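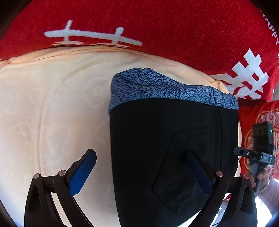 **Pince à main pour enregistrer du pliage - kit Omitbridge, ça vaut le coup ou pas ?**

Posté par Manaia Stubbs, 2023-03-06

Bonjour à tous, question un peu longue désolée. On est une petite équipe, on veut constituer notre propre jeu de démos de pliage de vêtements pour entraîner un bras, et on hésite sur le kit pince portative d'Omitbridge (2,189 € les deux pinces, caméra comprise, logiciel Filter inclus la première année). J'ai pu l'essayer une après-midi sur du linge normal, pantalons surtout. Prise en main rapide, rien à dire. Mon souci c'est le noir. Un pantalon noir avec poche plaquée, posé sur un drap clair, le contour ressort nickel, par contre entre les doigts noirs de la pince et le tissu noir on ne distingue plus grand chose dès qu'ils se chevauchent, heureusement que les patins sont bleus. Même la couture de la poche, faut la chercher.

Donc mes questions :

- est-ce que Filter s'en sort avec les vêtements sombres ou est-ce qu'il jette la moitié des prises ?
- les patins, ça tient combien de temps sur du textile ?
- quelqu'un a comparé avec la Kotska ? plus chère mais doigts gris clair apparement

J'ai vu aussi passer la Mbeki mais pas trouvé de revendeur qui réponde à mes mails. On doit décider vite, le budget saute à la fin du mois.

---

**Réponse de Wendell Pettigrew** - 7 votes - *acceptée*

On a le kit Omitbridge depuis septembre, que du textile, donc je peux répondre à peu près à tout.

**Filter.** Réglages par défaut = catastrophe sur le sombre. Sur notre première série il a gardé 66 % des prises, le reste marqué « suivi perdu ». En vrai le suivi n'était pas perdu du tout, c'est le seuil de contraste qui est trop haut. Menu Avancé, baisser le seuil d'un cran, relancer le traitement. Pas besoin de réenregistrer, les bruts restent sur la carte tant que vous ne purgez pas. Attention la purge auto est cochée à l'installation !! Décochez-la avant toute chose.

**Éclairage.** Ça joue plus que le logiciel. Lumière de côté, pas au plafond, sinon le noir devient un gros aplat. Fixer l'exposition à la main aussi, l'auto pompe dès qu'on passe du drap au pantalon.

**Fond.** Clair et mat si possible. Un drap satiné ça va, mais il glisse avec le vêtement quand on tire, et du coup le pli se déplace pendant la prise. Nous on travaille sur une couverture polaire, ça accroche mieux.
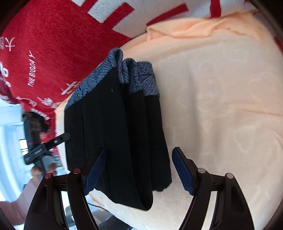 Pour les piles de plusieurs pièces, prévoir de l'ouverture : la course des doigts suffit pour un pantalon plié en trois, pour deux l'un à côté de l'autre c'est limite et on finit par pousser au lieu de pincer. Le modèle apprend à pousser, évidemment. On a jeté une semaine de démos à cause de ça. Maintenant consigne simple, une pièce à la fois, on empile après.

**Patins.** 3 jeux usés depuis le début, usage quotidien. Ils s'usent par le bout, la texture se lisse et la toile fine commence à filer. Le jean on s'en aperçoit même pas. Le changement prend cinq minutes, mais les vis sont minuscules, travaillez au-dessus d'un plateau. Jeu de rechange vendu à part, et délai long, commandez en même temps que le kit.

Ce que j'aime moins : la poignée fatigue le poignet, on tourne toutes les demi-heures. Et la licence Filter après la première année, demandez le prix par écrit avant de signer. Nous on l'a pas fait.

Globalement je rachèterais. Pas au prix catalogue, négociez, ils lâchent facilement les patins.

> **Commentaire, Manaia Stubbs :** super merci, la purge auto je l'avais pas vue du tout. Vous baissez le seuil pour tout le lot ou seulement les pièces noires ?
>
> **Commentaire, Wendell Pettigrew :** seulement les sombres, on trie par dossier avant. Sur le blanc le seuil bas laisse passer des prises floues.

---

**Réponse de Noemi Whitfield** - 3 votes

Pour la Kotska : prêtée quinze jours, rendue. Les doigts clairs aident oui sur le noir, mais alors sur des draps ou des t-shirts blancs vous avez le même problème dans l'autre sens. Et elle est lourde. Très. Le logiciel exporte dans un format à eux, il faut un convertisseur, le nôtre plantait une fois sur deux sur les fichiers longs.

Point pour elle quand même - la synchro main gauche / main droite est propre sans rien toucher. Sur Omitbridge il faut refaire l'appairage chaque matin, voyant vert sur les deux avant de lancer, sinon décalage et vous le voyez qu'au traitement.

Si c'est surtout du foncé et que le budget suit, ça se discute. Sinon Omitbridge + une bonne lampe.

---

**Réponse de Trinity Kincaid** - 0 vote

jamais essayé sur des vêtements mais sur des câbles c'est top, foncez. Pour la Mbeki moi non plus pas de réponse, j'ai laissé tombé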